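Category: Short Fiction / Public Notices

The Kaststead Circular

To the residents of Vincze House and their families.

The management wishes to state that the telephone call received at the night desk in August, at 2 in the morning, did not come from the District Health Office. The caller gave the name Hirkard and instructed staff to close the east wing. Staff complied, and 12 residents were moved before breakfast.

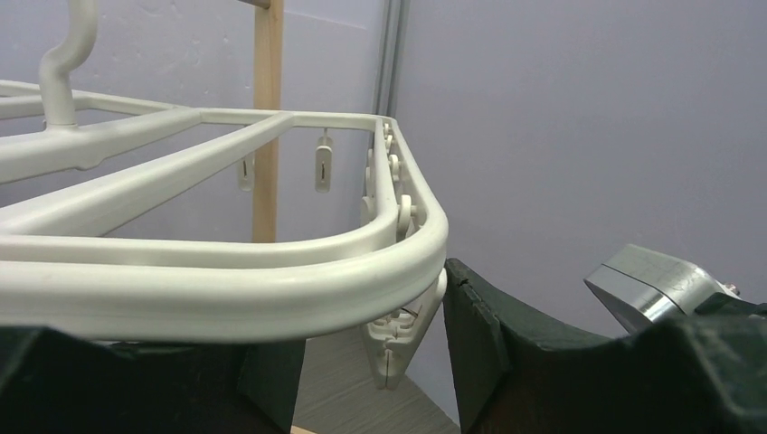 The Office has confirmed in writing that it employs no Hirkard. Visiting was suspended for 24 hours on our own authority, and we regret the distress this caused - particularly to those who had travelled from Pokov.
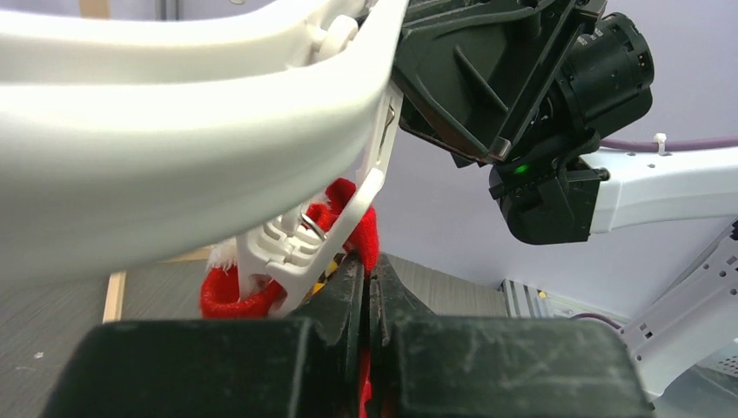
Second notice

Mrs Katalin Juhász, of the east wing, has asked that her statement be circulated. She was awake at the time. She heard the night sister, Emese Pintér, repeat each instruction aloud, and she knew the voice on the line, having been married to it.

Mr Juhász was buried at Kaststead eleven years ago. The police have been informed of both facts.

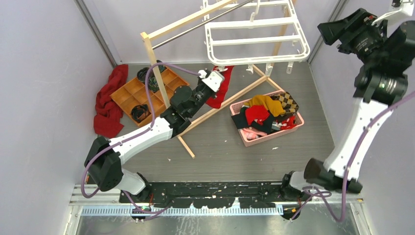

Third notice

An inspection has found damp and a cracked flue behind the east wing beds. Repairs will cost 400 crowns. The wing remains closed. Mrs Juhász has requested a chair beside the night desk, and the management has granted it.

Comments

marrowfield: Read this twice. Did she ever get to speak to him?

T. Oakes: The flue was a good touch, though I wanted more of Sister Pintér.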